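Carpet

From the Camow Encyclopedia of House and Home
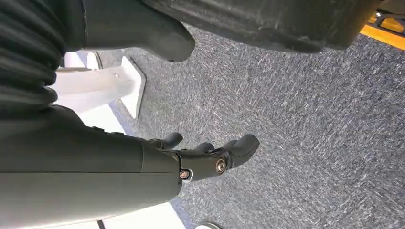
This page was last edited on 2024-11-09 by Emese Pap.

A carpet is a textile floor covering made up of an upper layer of yarn, called the pile or face, attached to a backing. The word comes from Old French and Italian terms for a heavy cloth, and for several centuries it was used in English for table covers and bed covers as well as for floor coverings. In everyday American usage, "carpet" now mostly means material that covers a floor from wall to wall, while a loose piece with finished edges is called a rug. Dealers in antique pieces do not keep to this distinction and may use either word.

For the stone or wood surface below a carpet, see Subfloor. For the mat placed at an outside door, see Doormat.

Construction

Most carpet sold for homes is tufted. A row of needles pushes yarn through a woven or nonwoven sheet, the primary backing, leaving loops on the other side. The loops may be left whole or cut. A coat of latex or another adhesive locks the yarn in place, and a secondary backing is pressed on to give the carpet body.

Woven carpet is made on a loom, with the pile and the backing formed together. The two best-known woven types are Wilton and Axminster, both named after towns in England. Wilton carries its pile yarns along through the body of the cloth, which limits the number of colors. Axminster inserts each tuft separately and allows far more of them. Woven carpet is slower to make and usually costs more.

Needle-punched carpet has no true pile. Barbed needles tangle loose fibers into a dense felt. It is used on stairs, in entryways, in boats, and in other places where a flat, tough surface is wanted.

Hand-knotted carpets are made by tying yarn around the warp threads of a loom one knot at a time. They are treated in a separate article.

Pile types

Loop pile leaves the yarn uncut. Level loop has loops of one height and hides footprints well. Multilevel loop uses two or more heights to make a pattern. A snagged loop can pull out a whole row, so households with cats often avoid it.

Cut pile has the tops of the loops sheared off. Plush is cut short and even, with a soft look that shows vacuum marks and footprints. Textured pile, sometimes called saxony when the yarn is tightly twisted and heat-set, is less formal. Frieze has a very high twist and the ends curl over. Shag is any cut pile with long, loose strands.

Cut-and-loop pile combines the two in the same surface.

Fibers

Wool is the traditional fiber. It springs back well, resists soil, and chars rather than melts when a coal or match falls on it. It can be damaged by moths and by strong alkaline cleaners.

Nylon is hard-wearing and recovers well after furniture has stood on it. Polyester takes color well and feels soft, though it tends to flatten sooner in hallways. Polypropylene, also called olefin, does not absorb water to any great degree and is common in basements and outdoors. It crushes easily and can be marked by the heat of something heavy dragged across it.

Cotton, jute, sisal and seagrass are also used. Sisal and seagrass are usually woven flat, and water will spot them.

Padding

Padding, or cushion, goes between the carpet and the subfloor. Rebonded foam, made from scraps pressed into a sheet, is the usual choice in houses. Felt and rubber are firmer. Thick, soft padding feels pleasant underfoot at first, but it lets the backing flex too far and can cause wrinkles and early wear -- a common complaint, and one often blamed on the carpet itself.

Installation

Stretched-in carpet is held at the walls by tack strips, thin pieces of wood with rows of angled pins. The installer hooks one side, stretches the carpet across the room with a power stretcher or knee kicker, and trims it so that the edge tucks into the gap next to the baseboard. Seams are joined from below with hot-melt tape.

Glue-down carpet is stuck straight to the floor. It suits large rooms, ramps, and floors where furniture on casters is moved often. Carpet tiles are laid in the same way or with small adhesive tabs at the corners, and single tiles can be replaced.

The pile of any carpet leans in one direction. Pieces joined with the pile running different ways will look like two different colors, even when they were cut from the same roll.

Care

Regular vacuuming removes dry soil before it can work down to the backing. Loop pile is better cleaned with suction alone, as a rotating brush may fuzz the yarn. Spills should be blotted from the outside in. Rubbing spreads the stain and untwists the tips of cut pile.

Hot water extraction, often called steam cleaning, sprays a cleaning solution into the pile and draws it out again. Too much water can cause browning or loosen the backing. Dents left by furniture can often be raised with a damp cloth and gentle brushing.

Carpet making in Olirthorpe

The Sárközi mill at Olirthorpe wove narrow Wilton for stairs and later changed over to tufted goods. Its largest recorded order was 1,836 square yards of plain loop pile for the Urkivik hotel. Győző Sipos, the last head dyer, kept 847 yarn samples with handwritten recipes, and these are now in the Camow town archive. A list of them was prepared by Ildikó Bodnár. The closing date of the mill is disputed -- Major gives June, while Katona puts it in the following spring.

See also

Area rug
Carpet sweeper
Stair rod
Tack strip
Underlay

Sources

Katona, Kristóf. The Floor Trades of Olirthorpe. Camow Local Studies, vol. 2.
Major, Gizella. Loop and Cut: Notes on Household Carpet. Camow Local Studies, new series.
Bodnár, Ildikó. Handlist of the Sipos Yarn Samples. Camow Town Archive.

Categories: Floor coverings | Household textiles | Olirthorpe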